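Kartha Street Shared Kitchen - Household Goods Group
Minutes of the meeting of 2024-06-01
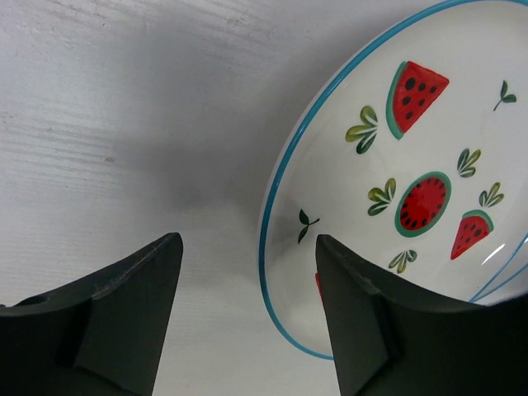 Present: Sepehr Hassanpour (chair), Nima Ghasemi (minutes), four other members. Apologies from one.

1. Minutes of the last meeting
Accepted with one correction. The chair did not "welcome" the Dollero catalog, he received it. Changed.

2. New plates for the dining room
Sepehr laid out the proposal again. Dollero will sell us 40 of the watermelon plates, the white ceramic ones with the blue line at the rim, for a total of $362 including delivery. The old plates would go to the summer sale.

Nima said she likes the pattern and doesn't trust the offer. The seller's sheet calls the fruit hand-painted and also calls the plates dishwasher safe, and she would like to know who tested that and for how many washes. The sheet says "up to 100 cycles with no visible change." Our machine runs more than once a day in season, so "up to 100" gets us to the end of August if we are lucky. Sepehr thought this was a standard phrase and meant very little. Nima said that was her objection.

A member asked whether red was a sensible color under food. Another said that most of the time there would be rice on it. A third pointed out that the plates have a well, so sauces should stay put, and that this is more than can be said for the flat ones we bought from Clutosent. General agreement on the Clutosent plates.

There was a longer discussion about shine. A glossy glaze looks good in the store and shows every fork mark later, or so it went with the last set. Sepehr said the last set was cheaper. Nima asked him to look up what we paid. He did, from the binder, and it was not cheaper.

The question of replacements was raised. Dollero says the pattern will be "available for the foreseeable future." We were told the same about the green bowls and have not been able to match one in two years. Sepehr will ask for the length of time in writing. If the answer is another adjective, we will treat it as a no.

Agreed: no order for 40 at this point. We buy four plates at the single price and put them through the normal wash with everything else, no special handling, until the August meeting. Nima keeps a sheet by the machine. Anyone who washes one of the four by hand out of kindness is spoiling the test.

3. The white boards
The painted wood surface by the window was discussed. It has light scuffs and a few gray streaks. Sepehr proposed a coat of the Fistance sealer, which claims to "restore painted wood in one step." Nima read the back of the can, where there are five steps, the first being to sand. One member has used it at home and found it all right, a little yellow.

No decision. Somebody should try plain soap and a soft cloth before we spend money. A member offered to do that this week and report back.

4. Storage
Shelf 3 is still holding things that belong to no one who will admit it. The notice asking people to claim them has been up since winter. Sepehr wants to extend the deadline. Nima asked what a further deadline would do that the first two had not. Put to a vote, extension refused, four to two. Unclaimed items go to the sale boxes after the next cleaning.

5. Money
The balance stands at $1047 before the four plates. Sepehr described this as healthy. Nima asked that the minutes record that the dishwasher service has not been paid out of it yet.

6. Any other business
The drawer by the sink sticks again. Same drawer, same fix promised. Sepehr to call the repair person.

A request for cloth napkins was put off until someone says who is going to wash them.

Actions
Sepehr: written answer from Dollero on replacements; drawer.
Nima: buy four plates, wash sheet.
All: claim what is yours on shelf 3.

Next meeting in August, usual room.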